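Drumholm opens its swap room in Skitover
Dec 25, 2019

I've been itching to share this one! Our new swap room is open in Skitover, and the big grey bin is the heart of it.

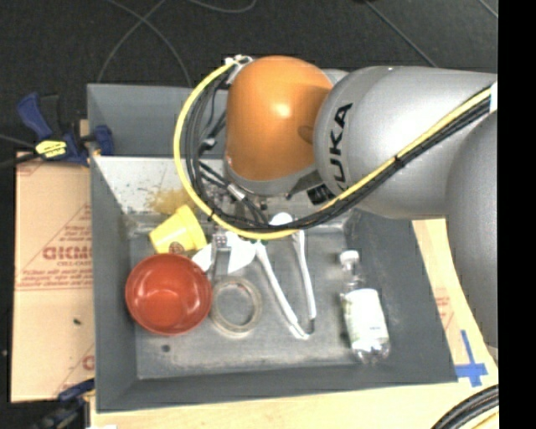
Valentini wrote to ask whether odds and ends are really worth saving, given that most people would sooner buy a new bowl than go digging for an old one. Fair point, and I used to think the same. Then we ran a trial in July and 267 households turned up with bits from the kitchen drawer, the shed and the desk - a half-used roll of tape goes in happily next to a bowl.

It couldn't be simpler. Bring up to eight clean things, pop them in a bin, and take home whatever you fancy (no need to match what you brought). We rehomed 1,042 items in the trial, and my own kitchen has done rather well out of it, I must say!

The room is on Oltberg Lane and entry is free. Sessions last 30 minutes so everyone gets a proper rummage. Please leave paint, batteries and anything sharp at home. For opening times or a chat about starting a swap room near you, ask for the Drumholm press desk.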